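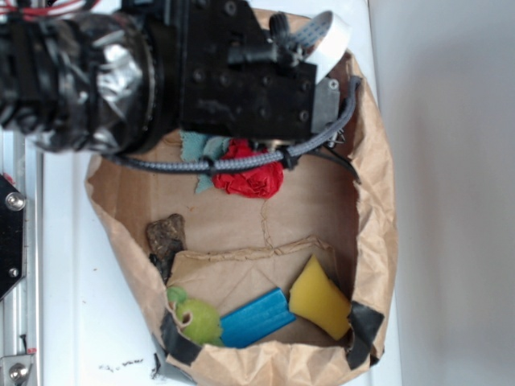
Scrap bags, winter batch
Mamevari, Vultotdale

Quick page, will tidy it up later. People keep asking what goes in the scrap bags before they buy one. Bags, cloth, paper, the odd bits. Everything is leftovers from the sewing room and the flower orders, nothing gets bought in except the bags and the string.

No two are the same so please don't ask for "the one with the velvet". The velvet went.

The open bag
Big brown kraft sack, top rolled back so it stands open like a bowl. Packing into one with the sides up is misery, arms scraped to the elbow. Roll first, fill, unroll at the end. The rim goes soft and creased on the way, mostly smooths out, and if it doesn't you get a creased bag.

Teal scrap
The muted blue-green one, small, frayed. Those edges don't get trimmed. Some of you want the fray for bookmarks and doll blankets, and the rest of you have scissors.
Teal came in odd shapes this winter so nobody gets a proper square of it. Good for applique, leaves, fish, patches on a knee.

Red
Bright scarlet, ruffled up tight. Steals the whole bag. Anything this red gets kept away from damp until I know whether it runs - please do the same at home, test a corner on a white rag before it goes near anything you like.

Brown paper
Loose folded sheet with a ragged torn edge. Torn on purpose in most bags, I like it better than a cut one and it's faster. Keep it! Good for patterns. Iron it on low, no steam, and it comes up nearly flat.

White table
Can't sort color on the wooden bench, everything goes yellow and I put navy in with the blacks for years. White top, by the window, mornings only. After three in the afternoon this time of year I stop matching and just do string.

Bags from Ondero
Same as last winter, the plain large ones. No handles. The handled ones cost more and the handles come off in the mail anyway. They arrive flat and smell like a cardboard box for a day or so, leave them open overnight.
Used sacks welcome back at the counter if they're dry and have no food in them. Last year somebody returned one with half a bagel at the bottom.

Sorting
By feel first, color after. Slippery things in one heap, woolly in another, stiff in the last. Everybody wants to do it by color because it looks nicer on the table, then you get a bag of all blues where nothing can be sewn to anything else. Did that the first winter. Got emails.

Cottons
Shirt weight, quilting weight, some lawn. Lawn is the thin one. Washed before it was cut, most of it. If there's a stiff feel it wasn't, so wash it.
Stripes did well this time, left over from the cafe apron order. Plenty of those, plenty of you will get one.

Wools
Fewer than last year. Coat offcuts mostly, charcoal and a mossy green. Kept in the freezer before packing on account of moths, so if yours was a walk-in purchase and felt cold, that's why.
Felting people - the moss one felts, the charcoal just gets sulky.

Linings
Nobody asks for these and then they all get used. Slippery, noisy, frays if you look at it. Pinking shears or a dab of glue on the edge. Nice inside a little purse.

Ribbon ends
From the flower orders. Short. A few have a wire edge, careful with small kids, it works loose and pokes out. Pull the wire out with pliers if you don't want it, comes out in one go if you're patient.

Tissue
Goes in crumpled, don't take that as packing carelessness, it's in there to be used. Flowers, collage, stuffing for a bird. Iron it if you want it flat but put it between sheets of something else, learned that on my own iron.

Buttons
Only in bags with a button tag on the string. Odd ones, never a set. In a twist of paper so they don't drop to the bottom and sit there till spring. If your tag says buttons and there's no twist, check the folds of the brown sheet before you write to me, it slides in there every time.

Scissors
Voß shears, the heavy pair. Not for sale, stop asking. Paper scissors live on the other side of the room on a nail and the two do not meet. Whoever used the good ones on kraft this fall, they've been sharpened, it's fine, don't do it again.

Filling order
Heavy flat things down first. Wool, then cotton, then a sheet of brown paper if there's one spare, light and ruffly on top so it doesn't get squashed. Bright thing last, near the opening, so you see it when you look in. Sometimes it all gets tipped out and redone, usually becuase the dull stuff ended up in one bag.

How full
To just below the fold line. Not weighed any more. Weighing took all day and then one wool coat collar was half the bag and it looked like a swindle. Now it's by eye and by how the bag feels when you pick it up from underneath.

Closing
Unroll the rim, press the top flat, fold over, fold over again, punch, string. No staples, they catch on lace. No tape either after the year of the peeling tape.
Bakers twine while it lasts then plain jute.

The shelf
They wait by the door lying on their sides. Standing up they slump into each other and the whole row goes over at night, very loud.

Price and such
19 dollars a bag, same for all of them, button tag or no button tag. Limit of 2 per person til the new year, then take what you like. The batch is up to 60 bags depending on how the wool holds out, and when the shelf is empty that's the batch.
Mail orders go out in a plain box. Collection from the side door in Vultotdale, ring the bell and wait, the sewing machines are loud.

No swaps. I know. But one swap turns into an afternoon of people kneeling on the floor with everything out, and it was fun once.

Things people made out of last winters
A draft stopper for a back door, all linings, looks like a parade snake. A quilted cover for a hot water bottle. A whole class of felt mice, most of them with tails. A lampshade I am still not sure about, near a bulb and all that - please use a cool bulb. Send more, the email's at the bottom of the main page, and say if we can put it up.

Leftovers of the leftovers
The crumbs too small to bag go in the stuffing bin under the table. Free, bring your own sack, help yourself. Pins get through sometimes. Feel before you squeeze.

Next batch
Early spring probably, lighter stuff, lots of cotton if the curtain order comes in. Want more greens. If you have clean cotton offcuts bigger than your hand, drop them at the side door in anything but a trash bag, trash bags have gone out with the trash before now and I felt sick about it all week.

More photos when the string is done.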